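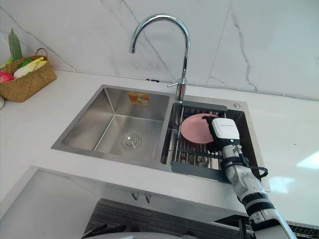 Food & Drink | Opinion

Leave my recipe alone, I only wanted the soup

11/3/18

I have 1,171 recipes saved. I know this because the app I keep them in, Jokik, sent me a cheerful little message last week congratulating me on it, as if I'd run a marathon. Do you know how many of them I've cooked? I went through with a cup of tea and stopped at the letter F because it was getting upsetting.

So I've been thinking about why I keep going back to the same nine dinners (and I do, ask my children), and I've decided it's mostly the fault of the ingredients list. Recipes have got so long! I looked up a bean soup the other night. Bean soup! It wanted smoked salt, two kinds of paprika, a preserved lemon and a spoonful of something I'd have had to send off for. By the time I'd read to the end I'd made cheese on toast and eaten it.

My favourite cookery book is a thin one by Rozália Orbán, which I picked up in a charity shop in Groltum for less than the price of a coffee. Her bean soup goes like this. Soften an onion in lard, add a carrot and a spoon of paprika, tip in the beans you soaked last night, cover with water and leave it until they're soft. Sour cream at the end. She doesn't say how big the onion should be. She doesn't say what sort of carrot, either, and I love her for it.

I can hear people saying that's all very well if you already know how to cook. Fair enough. When I was 19 and living on my own I'd have wanted to know how big the onion was. I once put in a whole bulb of garlic where it said a clove, and we had all the windows open until bedtime. Beginners need proper amounts and proper timings and I'd never take those away from them. But a beginner doesn't need smoked salt. A beginner with 3 kinds of vinegar in the basket is going to spend a fortune, get a perfectly ordinary supper out of it and then order pizza for the rest of the month.

And the jars! Mine live in the fridge door. There's a pomegranate something from Edwards, the nice grocer's on the corner, that I opened in April for a salad and haven't touched since. It cost more than the chicken. I've tried it in gravy (no) and on porridge (really no).

What I'd like is for recipe writers to tell us which bits matter. Just put a mark next to the things you can skip. If the dish falls to pieces without the tamarind, say so and I'll go and buy tamarind, quite happily. If it's only there because it looked pretty in the bowl, I'd like to know that too, before I've got my coat on.

My sister disagrees with all of this, by the way. She makes the long version of everything and her suppers are gorgeous, and I've never once turned down an invitation. She did a lamb thing from the Kirisow cookbook at the weekend that took her two days. I had seconds. I'm still not making it.

Tonight it's the bean soup again, and I've got no carrots, so it'll be parsnip.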